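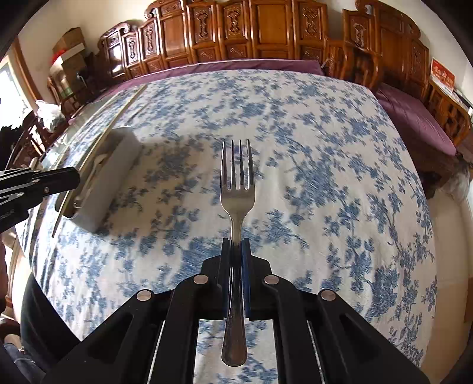

Kettunen Household Sorting Project
Progress report, January
Prepared by Kristine Maglaya for Orvokki Koivisto

1. Work in the period

Sorting of cutlery and small kitchen items continued in the furnished flat. Metal pieces and white plastic pieces are kept apart from the start. The bed serves as the laying-out surface, as the kitchen worktop is too short for a full drawer of contents. The printed sheet stays on during sorting and is changed every Friday.

The stock list now stands at 147 items, of which 30 are forks. Each entry gives material, overall length and condition. Lenni Tikkanen checked the list against the drawers and corrected two entries where a dessert fork had been recorded as a table fork.

2. Containers

Upright boxes have replaced the flat trays for plastic utensils. They take up less of the bed and can be carried to the kitchen in one hand. Two drawbacks have been noted. A box standing on a soft mattress leans when weight is placed beside it, and short utensils drop below the rim and are slow to take out. A shallower box from Dasavo is on order — delivery is expected before the next period.

3. Method

Forks are wiped, inspected at the tines and neck, and laid with the handles towards the near side of the bed. Bent tines are recorded but not straightened. Bedding not needed for the work is pushed to the head or the side of the bed and is not removed from the room.

Bảo La has rewritten the instruction sheet to match this order of work. The previous version still referred to the trays.

4. Costs

Spending in the period was 200 euros against a total allocation of 700. The largest item was the replacement of worn drawer liners. No change to the allocation is requested.

5. Open points

Serving spoons and ladles have not been listed. Jarmo Riihimäki is to decide whether they belong in this stock list or in the one for cookware.

The labels for the kitchen drawers are printed but not fixed. They will be put up once the shallow box has been tried.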